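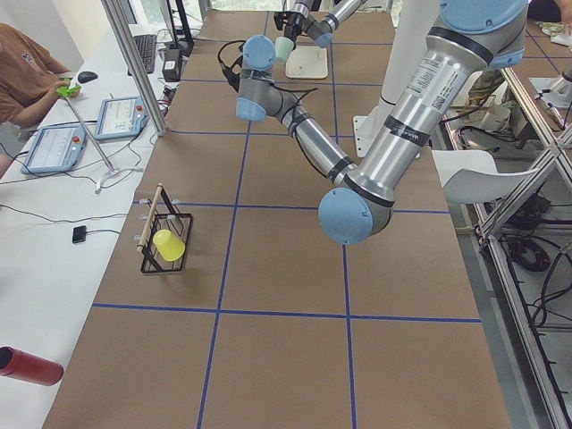
Table 1, covered and taped. Wire rack on the left with the yellow cup on its side, mint-green cup over the white pad at the far part of the table.

Nernullow Table Trials: surface and layout gallery

This page covers the table layout used for the cup and rack tasks at Nernullow. It is kept for people setting up a matching table elsewhere, mainly the Segura and Lurar rooms, who have asked for more detail on the covering and the grid than the task sheets provide. Notes by Kerubo Barasa. Last revised 5 Dec 2020.

Covering
The table is covered in brown kraft paper. Plain stock, uncoated, no print on either side. We tried a coloured vinyl first and went back to paper: the vinyl threw glare under the ceiling lights and the tape left residue on it after a few days. Paper is replaced whenever it creases or tears. Do not patch. A patched sheet has a raised edge, and a light plastic cup set down on a raised edge will rock.

Grid
Dark blue tape, two lines across the table and two lengthwise. The resulting cells are large, and they are not all the same shape. The grid is a reference for placing items at the start of a task and for describing where they finished. It is not a measuring tool. Where a distance matters, it is taken with a steel rule from the nearest tape edge – never from the tape centre line.

Items
Cups are single colour. The rack is black wire with a wooden dowel handle arching over it, and small white pegs at the dowel ends. The task sheet calls for one cup in the rack and one on the pad. Orientation in the rack is left open unless the sheet states otherwise, so a cup lying on its side is acceptable.

Seating
The white work table runs parallel to the papered one. Spare items, task sheets and drinks stay on that side. Nothing goes on the paper unless it is part of the task in progress.

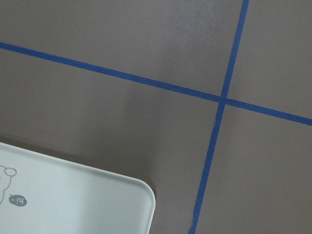 Tape condition is checked at the start of each block, by eye and then with a fingertip along both edges. Lines are laid in single lengths and pressed down from the middle outward. Crossings are overlapped, with no cutting or butting of the ends, and the overlap is rubbed flat with the back of a spoon. Most wear turns up close to a crossing. The strip running down from this one has slightly uneven edges just past the overlap, and further along there is a small nick in its left edge. A nick of that size is logged and left alone. If it lifts far enough to catch a sleeve or the rim of a cup, the full length is pulled and relaid.

Stock and references
Layout drawing: sheet 171, held in the Skalero folder.
Task sheets for cups and rack: 261 and 635.
Tape is reordered when the shelf is down to two rolls. Please match the colour as closely as possible; lighter blues are hard to pick out against the paper in the late afternoon.
Corrections to this page go to Kerubo Barasa, room 55.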